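Pendwood Folding Work Table, five months in

The Pendwood is a small table with a light wood-grain top, rounded corners and a cable hole toward the back. It cost me 131 at Estach, which was the middle of the three sizes they had. I wanted something to put between the desk and the wall for packing bags and sorting supplies, and it has been used for that most days since.

Assembly took less than an hour. The legs go on with the bolts supplied and the instructions are one sheet, both sides. One bolt was a bit stiff in its thread and needed the longer key from my own toolbox. The feet adjust, but not by much. On carpet that hasn't mattered. On the old tile floor in the kitchen the table rocked a little until I put felt under one foot.

The top is the best part of it. The finish wipes clean with a damp cloth and doesn't show crumbs much, for better or worse. I have dragged plastic trays across it every day and found one mark, near the front, that you have to tilt your head to see. Coffee left overnight came off with dish soap. I would still use a coaster under anything hot — the leaflet asks for one and I haven't tested it.
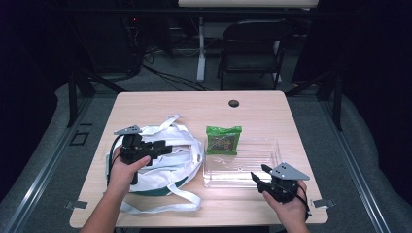
Sadia Hayat
Contributor, Home and Storage

Size is where you need to measure first. A white tote with its long straps spread out takes up the left half of the table. A shallow clear tray fits beside it, with a snack packet at the tray's far edge, and that is a fair picture of what the top handles in comfort. If you pack two bags at once, get the next size up.

The round hole is toward the far edge, slightly right of center. I would have preferred it in a corner. A charger lead goes through without trouble, but small things like pens and hair ties can go the same way, and no cover came in the box. A separate cap from the hardware store fixed that.

Two small metal brackets stick out from under the near corners. They are fine for hanging a light bag by its handle, though I bumped a knee on one twice in the first week. Anyone tight on space should think about which side faces the room.

Estach also sells a matching drawer unit. I tried it and sent it back — the runners were rough and it took up the leg room.

Would I buy the table again? Yes, at the same price. It's steady, easy to clean and plain enough to go with other furniture. Four out of 5, with the point off for the hole and the missing cover.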